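**Wamis project forum > Data collection > Counter-top sets: acceptance of cluttered layouts**

**Yoga Manurung** (moderator)
08/02/2021

Colleagues are asked to comment on the acceptance rule for the simulated counter-top sets. At present an example is accepted if the arm completes the instructed task, whatever else is lying on the counter. Bramia has proposed that cluttered layouts be held back from the first training round. The current batch contains 206 examples. Please keep remarks to the rule itself; rendering faults have their own thread.

---

**sitmont_review**

We support the proposal. A learner given a crowded counter at the outset may pick up habits that depend on the clutter. Our reviewers also find such examples slow to check, and nearly 3 hours went on the last batch before any labels were written.

---

**bramia_k**

I should correct the record slightly. Bramia asked that cluttered layouts be marked and held for the second round. We did not ask for their removal.

---

**wong_data**

I must disagree with both positions. The kitchen sets are meant to teach the arm to find one item among several, and a bare counter teaches very little of that. I attach two views from the set under discussion for members who have not opened it.
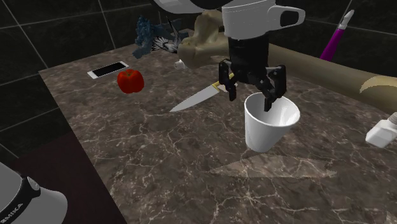
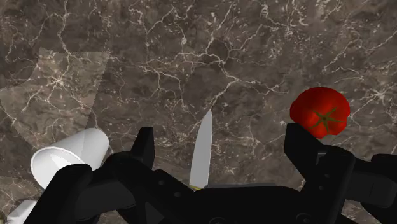
*Kitchen set, marble counter. First view: gripper at the rim of the white cup. Second view: gripper from above and behind, with the knife, a white cup on its side and the tomato.*

In the first view the upright cup shares the counter with a knife, a red pepper and a smartphone, among other things. I would regard that as ordinary for a kitchen. If the instruction names the cup, the example should stand or fall on the cup.

---

**sitmont_review**

The second view rather supports our concern. The knife blade rises between the fingers, and a reviewer given that view alone could not say which item was the target. The label would have to be taken from the instruction text.

---

**wong_data**

The label should always be taken from the instruction text -- that is in the guidance issued in December. No reviewer is expected to work from one view.

---

**tl_annotation**

May I ask how an overturned cup is to be recorded? Some of my group enter it as a failure in every case. Others enter it only where the cup was the item named.

---

**Yoga Manurung** (moderator)

Only where it was the item named, or where the instruction required the other items to be left undisturbed. If the cup was placed on its side at the start, that is the layout and no fault is recorded. Please check the opening state before entering anything.

---

**bramia_k**

Could the opening state be shown beside the label form? Reviewers must now open a second window for it.

---

**Yoga Manurung** (moderator)

I will pass that to the tools group. As to the rule, cluttered layouts will be marked as such and kept in the batch until Sitmont and Wong have each submitted a written note. One page will be sufficient.

---

**sitmont_review**

Noted. We maintain our objection to their use in the first round and will say so in the note.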